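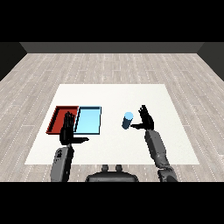

February, 6:40 a.m. Boiler pressure again

Gauge read 0.9 bar cold. It was 1.3 when I topped up after the last service. The expansion vessel is the likely cause. Pressed the valve pin and got air, no water, so the diaphragm is holding. Pumped it back to 1.0 with the system drained down, then refilled to 1.3.

Meter stood at 1,157 before the refill. Wrote it on the inside of the cupboard door under the older readings.

Bled the radiators from the bottom of the house up. The upstairs hall one hissed for a long time. The Bostar valve in the back bedroom is stiff at 3 and will not turn past it. Took the head off, worked the pin with pliers and a drop of oil, put it back. Moves now, but not well. A Skorholm head should fit the same thread. Need to check the collar size before ordering.

8 p.m. Gauge at 1.3 cold, 1.6 with the heating on. No damp at the joints. Paper towel under the pump flange was dry.

Inhibitor is due. The Killholm bottle treats one average system, and I would rather dose it after the valve is replaced than drain it twice. Next reading tomorrow before the heating comes on.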